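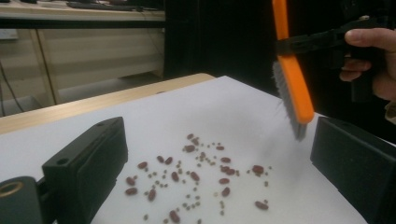

Reltadmont Robotics Club Boards > Student Projects > Bean sorting challenge, anybody else doing this one?

Posted by gearsandgrits, Nov 27, 2018

Hi all! Long time reader, I mostly lurk in the drivetrain section. Our class picked the sorting challenge for our semester project and I'm stuck enough that I'm finally asking for help.

The job is easy to say. You get a pile of dried beans on white paper, big red ones and little green ones, and you have to end up with two piles. You can use any tool you want as long as the gripper fingers or a tool holder is doing the touching (no bare hands on the beans). We demonstrate it by hand first and log everything, then the arm has to do it from what we logged. Score is how many beans land on the correct side in the time limit.

We're on the brush plan. Sweep the whole mess with a brush, sort of flick it, and hope the small ones and the big ones go different distances. My partner loves this. I'm on the fence. On a good run it looks like magic and on a bad run there are mung beans in my shoes.

Things I'd love opinions on:

Stiff bristles or soft?
Do you come in from the side or from the top?
Has anyone gotten this to work with only the fingers, no tool?

reply from tinsnips_jo

Oh no, not the beans! We did this one last fall and I still find them in my backpack.

Soft bristles, and I will fight people over this. With stiff ones the red beans take off like hockey pucks. A soft brush bends over the big ones and still drags the little ones along, so you get some separation just from going slow. Come in from the side and keep the handle tipped back a little. If you come straight down you pin things to the paper and then everything lets go at once.

We got 43 on our first scored run, which was not great, and 70 by the end. All we changed was the brush and how slow we went.

reply from owenlake_bot

I disagree with pretty much all of that, sorry jo. Brushing is the wrong tool for this. You can't log a brush stroke and get the same stroke back, the bristles take a set after a few sessions and then your demos from October don't match your demos from now. Ask me how I know.

Pick the red ones. They're big, there are way fewer of them, and once they're gone whatever's left on the paper IS your second pile. You never have to touch a green one. It's boring and it works.

reply from tinsnips_jo

It works if you have all afternoon. What was your time on that?

reply from owenlake_bot

We ran out of clock on two of the scored runs. But everything we moved was on the right side!

reply from gearsandgrits

Okay this is already more useful than our last three class meetings. @owenlake_bot how did you pick up a kidney bean with the stock fingers? Ours are the chunky flat-faced blocks and when we close on a bean it either squirts out or tips up on its edge. We tried tape on the faces, which helped for maybe an hour and then got linty.

reply from owenlake_bot

Rubber band around each finger, low down. A wide one, the kind that comes on broccoli. Come down until you're just touching the paper, back off a hair, then close slow. And line up with the long side of the bean so you're squeezing it across the middle. If you grab it end to end it'll shoot across the room.

reply from mapleb

Mentor here, different school. Couple of things from watching a lot of teams do this.

First, read the rules again about the pile. In the version we got from Duggan the beans have to start as a loose scatter with the two kinds mixed, and the judges do the pouring. Teams practice on a nice neat patch they laid out themselves and then fall apart when a bean is sitting off by itself. Practice on ugly piles. Pour from a cup and don't fix it.

Second, I'd keep the brush but use it for the second half. Pick the reds with the fingers, then one or two sweeps to gather the greens. You both get to be right.

Third, tape your paper down. I can't tell you how many runs I've seen ruined when the sheet slid.

reply from gearsandgrits

Taping the paper, wow. We have been chasing a "drift problem" for two weeks and I bet that's a chunk of it. I feel dumb and happy.

The tool change worries me though. Our brush goes in a clamp style holder and swapping from fingers to holder eats a lot of time. Does your team do the swap by hand between halves?

reply from mapleb

By hand, yes, if your rules allow one reset. Check that. The Troseck rules gave you one reset and the newer ones I saw did not. If you get zero, then owenlake's way is safer, or you go all brush and practice like crazy.

reply from pennyweight88

Jumping in about logging since that's the part I do for our team. How many demos do you have? We thought 50 would be plenty and the arm basically learned to wave at the beans. We ended up with 546 before it did anything I'd show my parents. That's a lot of lunches. Split it up between people but make everybody use the same start position and the same speed, or you get this weird average of everyone's style that doesn't match anybody.

Also throw out your bad ones! We kept every run at first thinking more is more. After we went through and dumped the ones where the person hesitated, it got better with less.

reply from tinsnips_jo

See, I'd keep some of the messy ones. If every demo is perfect, the arm has no idea what to do when a bean rolls away. We left in the runs where somebody missed and went back for it, and ours would go back for a bean too. Crowd favorite at the Dunier meet.

reply from pennyweight88

Missed and fixed it, sure, I'd keep those. I mean the ones where you can tell the person was talking to somebody and just sort of hovered for four seconds. Ours started hovering. It was creepy.

reply from gearsandgrits

Ha, ours hovers too! It gets right up over the paper and thinks about its life choices. I went back to our logs just now and yeah, nearly all of mine start with a long pause with the bristles a little above the paper while I figure out where to go in. My partner's don't. I'm going to trim the fronts off mine and see if that does it before I redo them all.

How are you holding the brush, by the way, jo? We've got the holder in one hand, thumb on top, and my wrist gets tired fast.

reply from tinsnips_jo

Same, thumb on top. Rest your elbow on the table and move from the elbow and not the wrist. Take breaks. And switch who's doing it before you get sloppy, the sloppy stuff goes in the log too.

reply from owenlake_bot

Or pick them up with the fingers and spare your wrist.

reply from tinsnips_jo

I knew you were going to say that.

reply from gearsandgrits

Okay, plan for this week: tape the paper, broccoli bands on the fingers, pour from a cup, trim my hovering. I'm going to run both ways on the same kind of pile, all brush and then pick-first, and I'll post the scores in here even if they're embarrassing. I'm asking our teacher about the reset rule tomorrow.

reply from mapleb

Please do post them. And write down which brush you used, you'll want to buy the same one when that one wears out.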